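Damgaard hand-held gripper kit: what I paid, what I'd skip, what I'd buy twice

I went back and forth on this purchase for most of the winter, so let me start with the part everybody emails me about, which is the money. The Damgaard hand-held kit cost us 1,335 dollars for the basic set: one gripper with its camera, a spare pair of fingers, a calibration sheet, and a carrying case I have already managed to lose a latch from. Shipping and tax were extra (of course they were). For a small shop like ours that's a real chunk of the year's equipment money, and it was up against a used arm that my coworker Lerato Hendricks had been eyeing since January.

Lerato's argument was that you can't automate anything without an arm. Mine was that we didn't know yet what we wanted the arm to do! Our customers ask about tidying, putting things back on shelves, handing over a cup, that kind of household stuff, and I wanted recordings of those jobs before we signed for anything with a motor in its shoulder. The kit won, by a hair, and I had to promise to write down everything it cost us, so here we are.

Setup took me an afternoon. The printed guide is fine up to the calibration step and then gets very vague, and I ended up following a forum post with a picture of somebody's kitchen in it. Once I had it going, though, I liked it right away. The grip is comfortable, the fingers close with a nice even pull, and the markers on them got picked up by the software the first time I tried. My wrist does start complaining after 47 minutes or so of steady work, and I'd plan your sessions (and your staffing, if you're paying people by the hour) with breaks in mind.

We kept the props cheap and boring on purpose. A cubby, a couple of books, bottles, tea things, a cloth. Don't let anyone sell you a "household object set" for a few hundred dollars when your bathroom cabinet will do the same job. 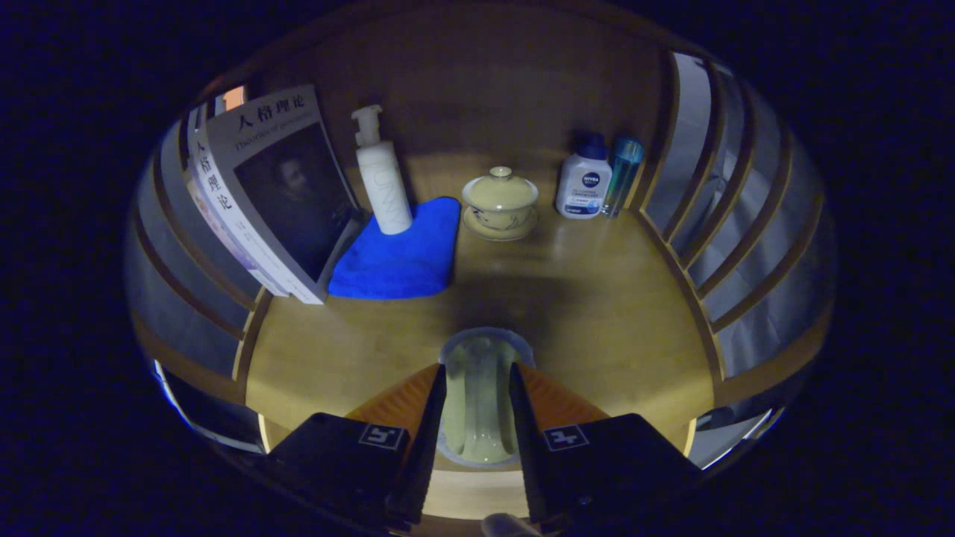
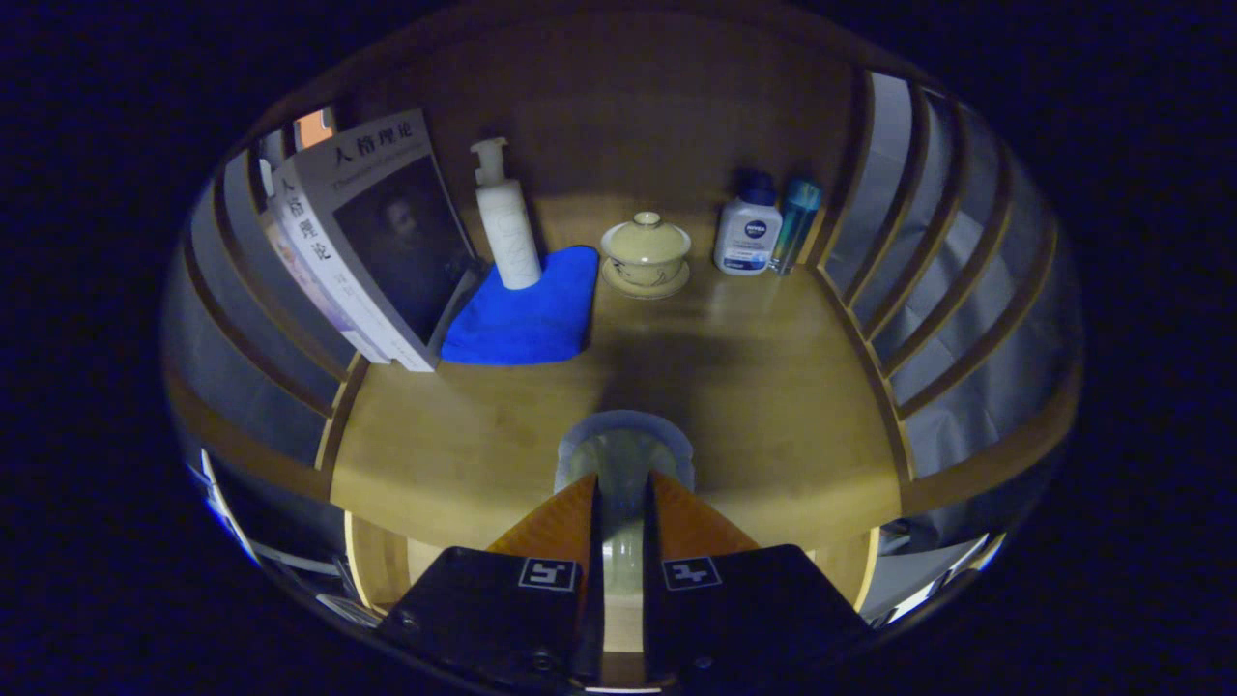 Working in the cubby with the orange-fingered gripper, with the books, blue cloth, bottles and lidded tea bowl set out.

The wide view is what sold me. You get the whole work area and the side walls along with the fingers, and when I'm going through recordings later I can tell where I was without guessing. The price you pay is the heavy curve toward the edges, and lighting matters more than I expected. I'd set aside money for two decent lamps from the start. I didn't, and I bought them anyway in the second week at full price, grumbling the whole time.

Small ceramics are a mixed bag. I love that I can practice on a teacup and feel through the handle how hard I'm squeezing, and for that alone I'd take this over driving a demo arm with a joystick. But glazed things want to slide if you come in at a lazy angle, and the finger pads wear. Buy spares with the kit! A pair ordered separately took 10 days to reach us, and we sat around for most of that.

Now the other stuff I looked at. The Trosau kit is cheaper up front and the sales guy was lovely, but the software is a yearly subscription, and by my spreadsheet you've caught up with the Damgaard price before the second renewal. If you only need it for one short project, it could still be the smarter buy. The Dridix is lighter and I'd have been happy with it, except that the quote only came with a minimum order of 6 units, and I don't have six people. Lerato says I should mention that Dridix did answer the phone every time we called, and Damgaard support has so far been email only. Fair enough. That bugs me too.

A few things I wish I'd put in the budget: storage (the recordings pile up fast, get a bigger drive than you think), the lamps, spare pads, and somebody's time to look through the footage and throw out the bad takes. That last one is the biggest cost by far, and my first version of the plan had it down as zero. I use Prultomora to sort clips, it's clunky but the small-team plan covers us for now.

Would I buy it again? Yes, and probably a second one so two of us can record at once. I'm taking off a star for the calibration instructions and half a star for that latch. Lerato still wants her arm, and it's going in next year's request, this time with a list of jobs attached to it.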